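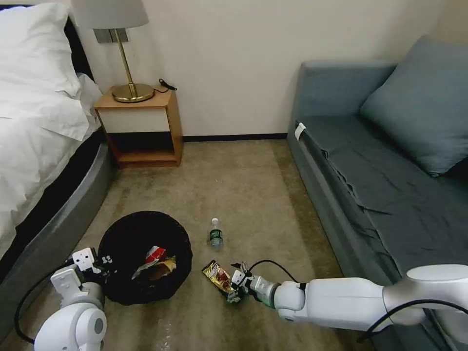 Test Grippers in Furnished Rooms

Posted 12/06/2023

Most gripper comparisons are still carried out on a bench, with rigid blocks and a fixed camera. The Hakala program takes the position that such results should no longer decide which hand goes on a service arm.

Our own record is the argument. On the bench, the Lokurar two-jaw gripper and the Dunar multi-fingered hand finished level over 400 picks. We then moved to a furnished bedroom and ran 307 trials with ordinary litter, and the ranking did not hold. A snack wrapper folds, slides and springs open. It must be lifted from carpet and released over a waste basket whose rim may be no wider than the hand itself. The two-jaw gripper closed faster, but it dropped wrappers at the rim far more often.

The room also tests parts that a bench never troubles. Cables drag on carpet. A bed on one side and a sofa on the other limit how far an elbow can swing — a matter the Zakaren controller handled poorly until its joint limits were revised in February.

Critics reply that rooms are hard to reproduce. The objection has merit, and we do not propose to abandon the bench. It remains the right place to measure grip force and wear. We ask that purchasing decisions rest on at least four room layouts, with the litter listed item by item and the failed attempts published alongside the successful ones.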